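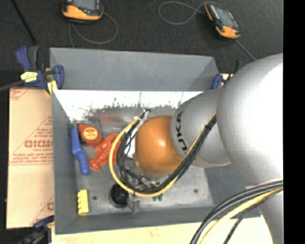 Faustine Gautier
Standards correspondent

Home | News | Standards | Events | Jobs | Contact

New cable and fixture rules for shared picking cells

Verkivell has published a code of practice for robot cells used in bin-picking trials, covering cable routing on the arm, the fixing of bins and the placing of handheld controllers. It applies to all new cells at the company's test site from 8 November 2021. Cells already in service have until June to comply.

The code runs to 8 sections and was drafted with Farkarus, which supplies grippers to the site, and Reinholz, which carries out its inspections. It does not replace the risk assessment required for each cell. It sets out how the cell is to be built and checked once that assessment has been signed.

The longest section deals with cables routed along the outside of the arm. External routing is common on research cells, where the tooling changes often and there is little to gain from a fully dressed arm. A loop of cable at the wrist is needed so that the last joints can turn, but the same loop can catch on the wall of the bin or on the items inside it. The code asks for the loop to be set with the arm at the limits of its working range and checked again at the lowest picking position. Ties must hold the bundle without pinching it, and connectors must not carry the weight of the cable.

Where power, signal and air lines share a route, each must be labelled at both ends. Colour alone is not accepted as a label. A cable that shows a cut or a flattened section is to be replaced before the next run, and taping over the damage is not permitted.

Bins must be fixed so that they cannot move when the gripper touches a wall or the floor. Bar clamps are accepted for trial work, such as a bin held by its edges on a wooden surface. They must be placed outside the path of the arm, with the bar and handle included in the collision model used for planning. Several earlier cell files modelled the bin correctly and left out the clamps. Clamp tightness is to be checked at the start of each shift and after every 200 picks.

The code also deals with test objects. Mixed sets of toys, tools and household items may be used, provided that each set is listed and that worn or broken pieces are withdrawn. Bright or reflective patches on the walls and floor of a metal bin must be recorded in the cell file, as they can affect depth readings and so the height at which the gripper stops. Scratches need not be recorded unless they leave a raised edge.

Handheld controllers are to have a marked resting place outside the reach of the arm. Their cords must be routed clear of walkways and of the bin. If a cell has more than one controller, the file must state which of them has control in each operating mode and how control is passed between them.

Speed is limited to 300 millimetres per second whenever a person is inside the marked area. The limit covers the gripper and any part of the cable loop that extends beyond it. Tests at full speed require the area to be clear and the gate closed.

Reinholz will inspect each cell before first use and again after any change to the gripper, the bin or the cable route. A change of test objects alone does not call for a new inspection. Cells that fail on cable routing or bin fixing will be taken out of use until the fault is corrected. Other faults must be closed within 2 weeks.

The inspection sheet is kept with the cell file and must be available to anyone working on the cell. Falirico, which rents bench space at the site, will follow the same code under its existing agreement. Comments on the text can be sent to the Verkivell standards office until the June deadline, after which a revised edition will be prepared.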